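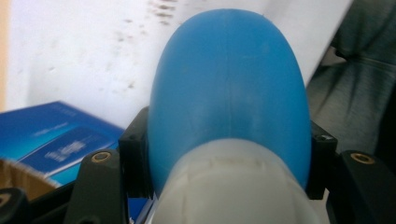 Got it! Blue bottle held in the gripper, blue box off to the left.

I finally got around to putting up a page from our May sessions at the Anlow workshop, so welcome, and sorry it took me so long. If you've been following along you know I've been spending my evenings on the Nanard project, where we try to show a robot how to do small household jobs by doing them ourselves first. I pick up the hand-held gripper, do the job with it, and the camera on the tool records the whole thing from the hand's point of view. Later the arm gets all those recordings to learn from. That's the short version! The long version involves a lot of spreadsheets and I'll spare you.

The job this time was the bottle and the box. Simple, right? Pick up the bottle, move it over, set it down, let go, back off. I could do it in my sleep with my own fingers. With two chunky black fingers that open and close when I squeeze a trigger, it took me most of the first evening to stop feeling like I was wearing oven mitts.

A few things I noticed about gripping a round bottle, for anybody trying this at home (or at Udport, where I hear they're starting their own bottle set):

Come in square. If one finger touches first the bottle scoots away from you, and then you chase it, and then you have recorded yourself chasing a bottle. I have a nice collection of those.

Squeeze slower than you want to. My early takes all look like I'm mad at it.

Watch your wrist. When you hold something close to the camera, it fills up most of the view, and you end up steering by whatever little bit of table and background you can still see around the sides. You get used to it, but I did a lot of tilting my wrist to peek around things, and I'm told the arm doesn't much care for that. So now I try to line everything up before I close the fingers and then trust it.

We keep a tally on a clipboard by the door, and for this task we stopped at 714 keepers. The goal was 1,000. I still think we'll get there but the bottle and I needed some time apart. A good evening for me is 40 takes before my forearm starts complaining, and my best ever was 70, which I do not recommend! I could hardly hold a fork at dinner.

What counts as a keeper? We went back and forth on that one. At first I threw out anything with a wobble in it. Then we ran a batch through training and the arm did great as long as everything went perfectly, and completely lost the plot the second the bottle was a little bit off. So now the wobbly ones stay in, provided I recover and finish the job. I kind of love that. All my fumbles turned out to be worth something. 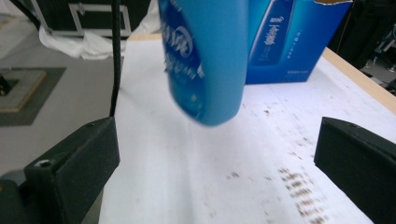

Moving the bottle through the air is the part I always rush. You've got it, you feel good about yourself, and you swing it across like you're clearing the dinner table. Fast moves smear in the recording, and smeared frames are not much use to anybody when you're trying to work out where the bottle is compared to everything else. I've started humming while I do it, same tune each time, just to keep the pace steady. (No audio on the recordings, thank goodness.)

The other thing is starting spots. It's so easy to put everything back exactly where it was, and then the arm learns one spot on one table and that's all it knows. I shuffle things between takes now. A hand's width to the left, a quarter turn, closer to the table edge, whatever I feel like. The Dunleavy folks use a printed grid and roll dice for it, and I may steal that idea, because left to myself I drift back toward the same comfortable corner every single time.

Blue on blue was my pick, by the way, and I got some teasing for it. A blue bottle with a blue box behind it is about as unhelpful as you can get if you want the two to stand apart. But people's bathroom shelves and kitchen counters are full of things that match, so I figured we might as well start there. We'll do a run with something red next and see if there's any difference.

Next up is remote control, with me at a desk and the arm at the table, same bottle. I've tried it twice so far and I'm terrible at it. There's a tiny delay between my hand and the arm and my brain just refuses to wait. More pictures when I've improved a bit!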